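Pamavis Public Nominations Guide
Section 3: Setting up a nomination round for a monument or street name
Last revised April 5, 2024

This section covers the creation of a nomination round, the entry of criteria, and the move from open nominations to a shortlist. It assumes that your council account is active and that the boundary file for your district has been loaded (see Section 2). Rounds created before the boundary file is loaded accept entries from any address and have to be closed and rebuilt.

3.1 Create the round

1. Sign in with an Organizer account. Reviewer accounts can see the Rounds page but cannot add to it.
2. Open Rounds and select New Round.
3. Under Type, choose Monument, Street, Building or Day of Observance. The type cannot be changed after the first entry is received.
4. Enter the public title. Use the name of the site, for example "Malhotra Square, north plinth". Do not use the name of the person whose statue was removed. Residents searching for the round look for the place first.
5. Enter the site reference. For Drostier district sites this is the number in the parish register of monuments, such as 337. Leave out leading zeros.
6. Set the opening and closing dates. A round closes at midnight at the end of the closing date.
7. Select Save as Draft.

Note: A draft round has a web address but shows a blank page to the public. Do not print the address on notices until the round is open.

3.2 Enter the criteria

Criteria appear on the entry form in the order in which you add them. Each needs a short heading and a text of one or more sentences.

1. Open the draft and select Criteria.
2. Add the residency or birth rule, if your council has one. State whether descent through a parent is enough.
3. Add the rule on living persons. The default text excludes them. If your council allows living persons, delete the default text completely. Adding an exception below it leaves both rules on the form.
4. Add the rule on existing honors. A person who already has a statue, street or school in the district can be excluded, allowed, or allowed with a warning to reviewers.
5. Set the number of sources required with each entry. The standard setting is 2. Oral history recordings count as a source if a transcript is attached.
6. Select Lock Criteria.

CAUTION: Locking is permanent for the life of the round. If a criterion is found to be wrong after locking, cancel the round and copy it to a new draft. Entries are not copied.

3.3 Open the round

1. Select Preview and submit a test entry under the name TEST.
2. Check that the confirmation message arrives at the address you gave.
3. Delete the test entry. It counts toward the published total if left in place.
4. Select Open to Public.

Paper forms received at a library or council office are keyed in under Entries, Add Paper Form. Scan both sides. The handwritten spelling of the nominee's name is kept in the Name as Given field, and the agreed spelling goes in Name for Display. Many older residents nominate people by a nickname. Enter it exactly, then use Merge Entries to join it to the formal name once a reviewer has confirmed the match.

Note: Merge Entries can be undone until the round closes.

3.4 Review and shortlist

1. When the round has closed, open Review and assign each entry to at least 2 reviewers.
2. Reviewers mark each criterion Met, Not Met or Unclear. An Unclear mark holds the entry and sends a request to the person who submitted it.
3. After all holds are cleared, select Build Shortlist. The shortlist can contain up to 3 names.
4. Enter a biography for each name and attach the sources.
5. Select Publish Shortlist.
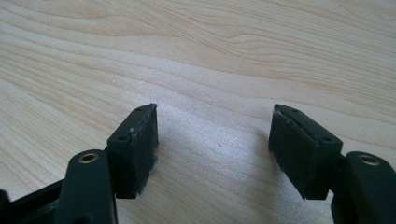

Can a nominee be withdrawn after the shortlist is published?

An Organizer can withdraw a name at any time before the public vote opens. Open the shortlist, select the name, choose Withdraw and enter a reason. The reason is shown on the public page in place of the biography. The next name is not moved up automatically.

3.5 Records

The round report lists all entries, marks and merges. Export it before archiving. Districts that used the older Eva forms should file the Eva spreadsheet with the report, as entries imported from Eva do not carry reviewer marks.

For setting up the public vote, see Section 4.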